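Foro Flaleck > Teleoperación y demos > Grabar demos en simulación: ¿mando o guiado a mano?

skevthorpe87
buenas, llevo 57 demos con el mando en la escena de la encimera y la política sigue yendo a la sandía pida lo que pida. Alguien ha probado a guiar el brazo a mano en el real y pasarlo luego al simulador??

Vilém Baláž
Sí. Guiado a mano mil veces mejor, el mando mete tirones en la muñeca y eso se aprende tambien. Yo tiraría las 57.

porkdale_lim
no estoy de acuerdo. A mano tapas la cámara con el cuerpo y luego a limpiar. Con mando despacito sale bien, el problema es la variedad

> Yo tiraría las 57
ni loco

skevthorpe87
variedad hay, creo: bota, perfume, cuchara, pan. Cambio posiciones cada 7 demos. Lo que me cuesta es bajar la pinza por detrás de la sandía, me quedo encima dudando y esa pausa se graba

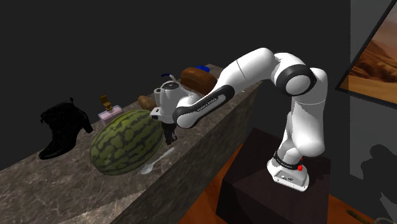
y claro, si recorto las pausas me salta la trayectoria. Ahora grabo a 4 Hz, igual es poco

Radomír Procházka
4 Hz es poquísimo, sube eso antes de discutir nada mas

Vilém Baláž
vale lo de los Hz. Pero sigo diciendo a mano

porkdale_lim
y yo que no jaja. Sube la frecuencia y cuenta

skevthorpe87
ok, esta noche regrabo y os digo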